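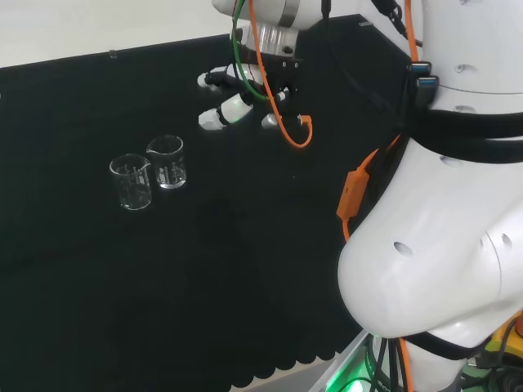

Unit 6. Pouring, stacking and wiping: where chore robots stand

A chore counts as automated when a machine completes it in an ordinary room, with ordinary objects, at a failure rate the owner will accept. Few chores meet that test. Floor vacuuming does, within limits. Handling kitchenware and shop glassware does not. Two small clear beakers set close together on black cloth are a fair test of the second group. Glass passes the background through to the sensor, so depth readings tend to land on the cloth behind the wall. What remains for detection is rim highlights, base highlights and thin white graduation lines. Finger placement is also tight, as a digit closing on one beaker may push the other.

Terms used in this unit

Grasp success: object lifted and held for 2 seconds.
Task success: object delivered upright to the target zone, nothing else displaced.
Intervention: any human contact with the object, the arm or the table during a trial.

Report all three. Grasp success alone overstates readiness - a tilted beaker still counts as a lift.

Case: Dorstead trials

The Betport group ran 865 trials with the Divo controller on mixed glassware. Failures were logged by phase (approach, closure, transport, release). Read the release entries with care. A multi-fingered hand can hold a thin wall well and still drag it on opening.

The Yu planner, covered in Unit 2, assumes known object geometry and should not be compared directly with Divo.

For Thursday: pick one household chore and one shop-floor chore, write a task success definition for each, and list the failure phases you would log.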